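Looking after a timber benchtop

We put timber benches in the kitchen at Linmont when the old laminate lifted around the sink. The whole job came to $1,663 with the oil, and I have been looking after them myself ever since. Most of these tips apply just as well to a butcher-block table, an island top or a big chopping board.

Before you oil anything

Find out what is already on the wood. Put a few drops of water on it and come back in ten minutes. If the water beads, the finish is still doing its job and you can leave it alone. If it soaks in and leaves a dark patch, the timber is thirsty. If you see a clear film flaking off, that is an old varnish or polyurethane, and oil will not get past it until it is sanded back.

Empty the bench completely. Working around the toaster and the fruit bowl leaves you with patches that show up as soon as the afternoon light comes in.

Sanding

Start with 80 grit only if there are burns, knife marks or black water stains. For a bench that is just dull, go straight to 120 and then 180. Always sand along the grain. On a block top the strips run the same way, so one direction will do for the lot, but watch the end caps if yours has them.

Wipe the dust off with a barely damp cloth and let the timber dry. The damp raises the grain a little, so give it one light pass by hand with the 180 and wipe again with a dry cloth. Vacuum the gap along the splashback as well, or that dust will end up in the first coat.
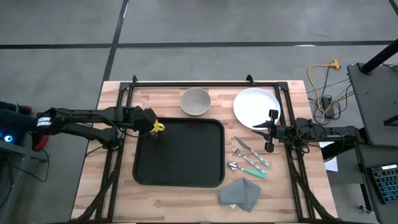

Oil goes on thin. Food-safe mineral oil is the cheapest and can be wiped on at any time, though it needs doing more often. Tung oil and the hardwax oils last longer but take days to cure, and you need somewhere else to prepare dinner in the meantime. Pour a small puddle, spread it with a lint-free rag and keep moving. Leave it 20 minutes, then wipe off everything that has not soaked in. A top made of pale blond and warmer tan strips, like the one in the photo, will look more contrasty after oiling than it did bare, so try a hidden spot first if you prefer the paler colour. Three thin coats are plenty for a new top, and one is usually enough for a yearly freshen-up.

Used rags are a fire risk with tung, linseed and most hardwax oils. Lay them flat outside to dry or soak them in a bucket of water before they go in the bin. Don't leave them scrunched up in the laundry.

Day to day

Wash with warm water and a little dish soap on a well-wrung cloth, then dry. Skip the spray cleaners with bleach or ammonia, and go easy on vinegar, as it dulls the oil over time.

Unglazed bases are hard on timber. Turn your bowls and crocks over and run a thumb around the foot. If it feels gritty, rub it on a sheet of wet and dry paper, or stick felt dots underneath. A tray with a lip is good for oil bottles and anything else that drips. Lift it now and then and wipe under it - water trapped there will mark the wood faster than a spill in the open.

Hot pans go on a trivet, every time. Cast iron goes nowhere near damp timber, or you will have a black ring by morning.

Fixing marks

White rings are moisture in the finish and often fade by themselves in a day or two. If not, rub with a bit of oil on a soft cloth.

Black rings are iron or water that has got into the wood. Sand first. If the mark is still there, oxalic acid will shift most of it. Wear gloves and glasses, follow the packet, and rinse well before the timber dries and gets re-oiled.

Beetroot and turmeric come out with lemon juice and salt if you get to them the same day. Turmeric left overnight will need sunlight or sandpaper.

Small dents can be steamed. Put a wet cloth over the dent and touch it with a hot iron for a few seconds, then check. This only works where the fibres are crushed, so a cut will stay a cut.

When to redo it

I do ours in November, before the Christmas cooking starts. The strip beside the sink gets an extra coat in winter. Benches in full sun dry out sooner, so do the water drop test there every couple of months and oil when it tells you to.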